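Visit Report: Manipulation Laboratory, Ambridge

Prepared by Araceli Ortuño for the Vimalum working group on safe practice, November 30, 2024

Purpose of the Visit

The working group is drafting guidance for laboratories that operate two-handed robots at table height. Ambridge was selected as the first site because its operating rules have been in written form since May. Our delegation was received by Consuelo Pacheco, head of operations, and Rodrigo Carretero, who maintains the rule book.

Rules at the Table

Before a session begins, the operator states aloud which objects are in use and confirms that both hands have been released from the stop position. Items not named in the session sheet are to be kept off the table. Plates and cups must be plastic, and glass is prohibited within reach of either arm.

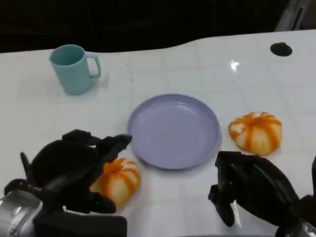 Mr. Carretero explained that the rule on named objects was the hardest to introduce. Operators were used to adding an item partway through and recording it later. The sheet must now be closed and a new one opened, and the laboratory has 3,195 such sheets on file. Our group reviewed 200 of them. In nine cases the closing signature was missing, and Ms. Pacheco agreed to raise the matter with the shift leads.

Contact and Cleaning

Separate provisions apply when a fingertip is allowed to press on soft items, fruit included. The force limit is set before the session and may not be changed while the arm is powered. Crumbs and peel are cleared only after both arms have been stopped, and the fingers are wiped down before the next sheet is opened. Food used in a session may not be eaten afterward.

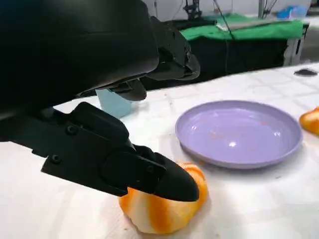
Matters for Follow-Up

Yolanda Iglesias will compare the Ambridge force limits with those submitted by Cidcombe. The group also requests a copy of the cleaning log, which was not available during the visit. Comments on this report should be sent to Abilio Zabala before the draft guidance is circulated.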